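Search this site Enter keyword Go

Judavska Handheld Gripper Kit: gallery and notes

Reading time: 5 minutes

The Judavska kit is a pair of handheld grippers, sold and hired out by Clalix for recording household tasks. You hold one in each hand and do the job with the jaws instead of your fingers. The recordings go to whoever is training the robot. We had the kit on hire for 21 days and used it for laundry, bed making and putting clothes away.

This page collects our notes from the bedroom work. Wajid Janjua did most of the folding and Arsalan Lashari looked after charging, file transfer and the daily log. We paid the normal hire rate and Clalix did not see the text before it went up.

What comes with the kit

The hire case holds 2 grippers, a charging dock, a spare set of jaws, two wrist straps and a printed quick start card. Recording is started and stopped from the Gresis app, which runs on a phone or tablet. You need to supply your own phone. The case has foam cut-outs for each part and closes without a struggle, but there is no pocket for the charging lead and ours ended up loose under the lid.

Pairing took a few minutes on the first morning. After that the grippers connected by themselves whenever the app was open. On one occasion the app listed the left gripper as the right one, and we had to pair both again. The quick start card does not cover this. The help pages do, under "Swapped hands".

Folding on the bed

We started with shirts and T-shirts on a double bed, as that is where most people in the house fold their washing. The method that worked best was to pinch a shoulder or a hem, lift the garment clear, let it hang, and then bring the other hand in for the opposite corner. 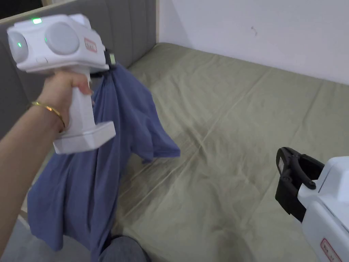 Lifting a garment by one point is the easiest part of the job, and the Judavska does it well. The jaws close evenly and a light squeeze is enough for cotton. The second grab takes more practice. With the blue cloth hanging from the left gripper, the loose corner sticking out over the green sheet is the part to go for, and the right gripper comes in low with its jaws open. Wajid found it helped to keep the holding hand high and still and let the other one do the travelling. When both hands moved together he missed more often, and a missed grab usually meant laying the garment down and starting again.

Thin fabrics need care. The jaws will pick up the sheet as well as the shirt if you press down into the mattress. A firm table avoids the problem, but beds are where a lot of this work is done, so we kept at it. By the end of the first week double grabs were rare.

Grip and weight

The handle is upright and your hand goes round it much as it would round a large mug. Wajid has big hands and found it comfortable. Arsalan has smaller hands and had to shift his grip after long sessions. Clalix told us a slimmer handle is planned for September, to be sold separately.

Each gripper is light enough for short runs. For sessions longer than half an hour we took breaks, mainly to rest the wrist of the hand doing the holding. Raising one arm to keep a long garment off the bed is tiring with or without a gripper in it. The wrist straps are worth using over hard floors. We left them off for work on the bed and did not miss them.

Jaws

The standard jaws suit shirts, towels, socks and pillowcases. They were less good with thick knitwear, where they tended to take hold of the surface of the wool and leave the rest behind. Jeans were fine at the waistband and awkward at the hem. Buttons gave us no trouble, though we did not try to fasten any.

Changing to the spare set is a screwdriver job. The driver is not in the case, so have one to hand. We changed the jaws once, to see how long it took, and had the gripper back in use before the kettle boiled.

Kwon sells a soft pad set that is said to fit. We did not have it on test and cannot say whether it does.

Recording and files

The Gresis app names each recording with the task you pick from a list. "Fold shirt" and "Fold towel" are there already. "Change pillowcase" is not, so we added it. Custom tasks stay on the phone and do not carry over to a second one, which caught us out when we swapped phones halfway through.

Spoiled runs can be marked at the time or later. We would mark them at the time. Arsalan left a morning's worth until the evening and had to watch the lot again to find the bad ones.

Transfers ran overnight over the house wi-fi. We had 3 failed uploads during the hire, and all of them went through on the second attempt with no loss.

Battery

A full charge lasted a morning of stop-and-start work. The dock charges both grippers together. It is fussy about how they are seated, so check that charging has begun before walking away. We would have liked a percentage figure in the app, which at present shows only a battery symbol with a few bars.

Cleaning

The white casings show marks. A damp cloth brings them up well enough. Lint collects in the jaws after towels and is best brushed out with an old toothbrush. Clalix asks for hired kits to be returned clean and charges for those that are not.

Who it suits

For a small team that wants recordings of ordinary housework, the Judavska kit is a sound choice. It is quick to set up and holds cloth securely, and most people will be folding passably within a day. Anyone working mainly with heavy clothing should ask for a trial first. The app needs some tidying, and a printed page on pairing faults would save a phone call.

Hire is by the week, with the case delivered and collected. Purchase prices are given on request. Spare jaws and docks can be ordered separately.

Page last updated Thu 15 August

Contact us | Copyright, all rights reserved | Back to top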